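Household Care, Unit 3: Washing soft toys in a front loader
Vorkelcombe Evening School – handout, October 5, 2018 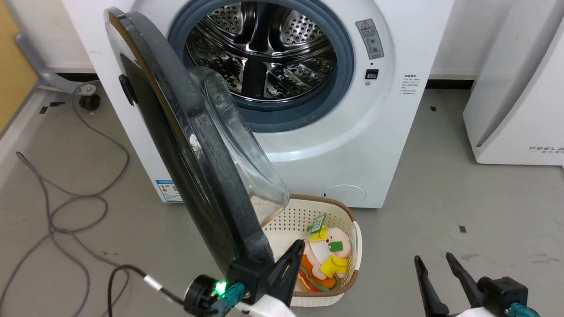 Before loading
Look into the drum and feel along the gray rubber seal with your fingers. Coins and hairpins like to stay there. Read the tag of each toy. If the tag forbids machine washing, we do it by hand (see page 17).

Loading
Take the toys from the basket one by one. Small parts go in a closed net bag – also toys with loose seams. Fill the drum only by half.

Program
Delicate, 30 degrees is too warm for some plush, so choose cold if the tag says it. Liquid soap, 40 ml. Low spin.

After
Leave the door open. Wipe the seal and the glass.

Homework: exercise 10 in the Pärn workbook.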